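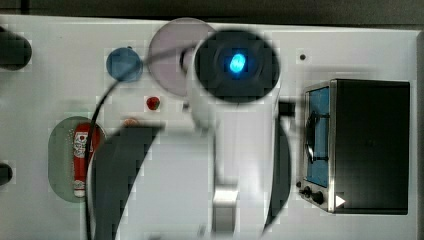 Every kitchen I have ever loved had a drawer of lids that fit nothing. My grandmother's was to the left of the stove, and you opened it with your hip while stirring with the other hand. Pull it out and up came the smell of old plastic and nutmeg, and then you dug. A round blue lid like the one on the white tabletop would have sent her straight to the back porch, where the tubs lived, to try it on every one of them. She cooked soup by the bucket, and soup has to go somewhere.

I've been thinking about her a lot this winter, because I have fallen hard for the soup swap. If you haven't been to one, the idea is simple. Everybody makes one big pot, portions it out, and takes home a mix of what everybody else made. I went to my first in Bristmont and came back with a cooler full of dinners I would never have thought to cook. There was a squash soup with lime! There was a plain cabbage one I nearly skipped, and I ate it standing up, out of the tub, with the refrigerator door still open.

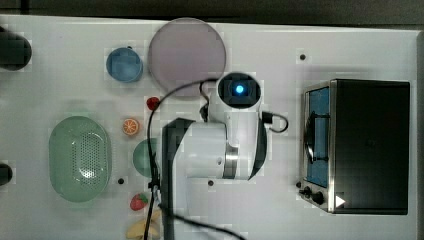 The Bristmont swap has been going for 20 winters, and it has its own manners. You label your soup. You say what's in it, all of it, down to the fish sauce. You don't bring chili, though people have tried (there was a whole argument over a white bean thing that could hold up a spoon, and it was finally let in as a stew). This year's swap was done porch to porch, with the tubs left out in coolers and the recipes sent around afterward, and I was surprised by how much of the fun came through anyway. I knew whose minestrone I had by the handwriting on the tape.

Over in Torkidmont they do it differently. Each house makes 2 soups, one thick and one thin, and the thin one is the one people brag about. I understood why once I'd tasted a few. A good thin soup is all broth, and broth shows everything you did to it. The best I had was onion skins, parsley stems, a rind of hard cheese and a long slow afternoon, strained twice and salted at the very end. It was the color of strong tea.

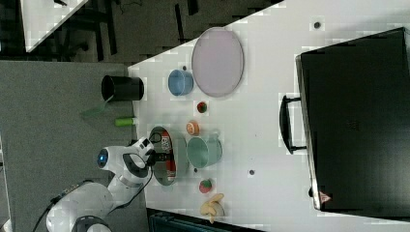

A steel pot and a white table.

If you want to start a swap of your own, pick soups that freeze well. Lentils are wonderful. So is anything with barley, as long as you leave it looser than you think you should, as barley goes on drinking in the freezer. Potatoes turn grainy and cream can split, so I stop before the cream goes in and write "add cream" on the lid. Noodles go in on the day you eat. 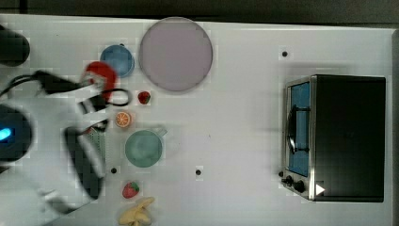
Cool everything before you pack it, leave an inch at the top, and freeze the tubs flat and apart from each other the first night. After that you can stack them any way you like. I keep a list taped inside the pantry door and cross things off, and in January I got to read it over like a menu. The one I'm saving is a kale and sausage soup called Brandão, named for the street in Tevside where its maker learned it. It takes 39 minutes from cold pan to table, she wrote on the card, and underlined the nine. I've got two tubs left.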